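Home > Notes & Data > Household Sets

Posted in January by Thilini Dissanayake

# Hodness - sink-side sorting set

Welcome to the Hodness card! It covers one very ordinary job: putting washing-up supplies into clear bins on a wooden tabletop, so that soap goes with soap, sponges with sponges and brushes with brushes. I love this set (I've spent far too many evenings in it) and I hope you find something useful in it too.

## What's in it

- 555 clips, sorted into 13 folders by starting layout
- 30 layouts written out as plain text in `layouts/`
- one labels file, `hodness_labels.csv`

## The soap

Pump bottles, yellow-green liquid, white tops. Labels say `soap_pump` whether the bottle is standing or lying down, and `pose` takes care of the rest.

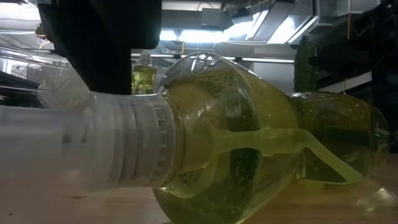 Colour names gave us more arguments than anything else in the project. Sunil wanted "lime", I wanted "yellow", and we settled on `yellow_green` for anything in between. Please keep to it if you send us corrections - it makes merging so much easier.

## The bins

Bins are clear plastic and come in more than one shape. Each is labelled by what belongs in it, so a bin can be `bin_sponge` while it's still empty. If you're coming over from Plukton, note that we dropped its `tray` label and call everything a bin.

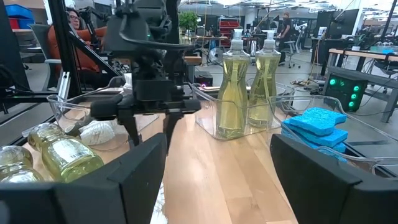
Sponges are labelled one by one where you can tell them apart, and as `sponge_stack` where you can't. Scrub brushes and long-handled dish brushes share the label `brush`, with the handle noted in the `notes` column.

## Things that aren't sorted

Anything that has no bin of its own gets `keep`. The cactus is my favourite `keep` item in the whole set! 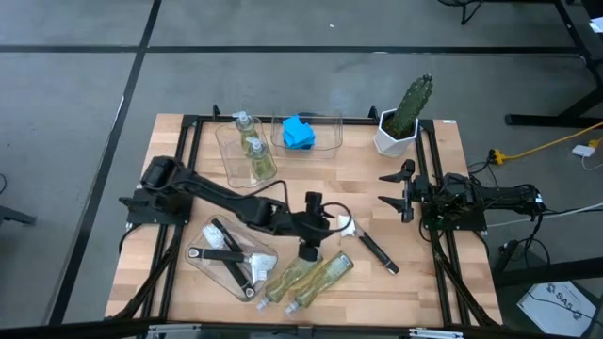 A layout counts as tidy when every item with a bin is inside it. Bottles should be upright to score full marks. Brushes can lie any way they like.

## Known gaps

- Folder 12 has two spellings of `brush`. A fix is coming.
- See-through bins are hard to outline, so treat their edges with some care.

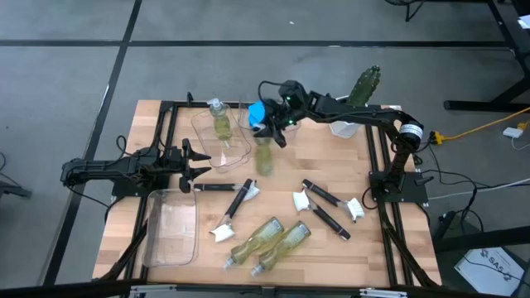 - Items between table and bin are labelled `moving` until they're at rest.

## Thanks

Sunil Siriwardena wrote the layouts and checked every label twice. Paul and Jondia converters are in `tools/`.

We use cookies to remember your settings. Accept | Manage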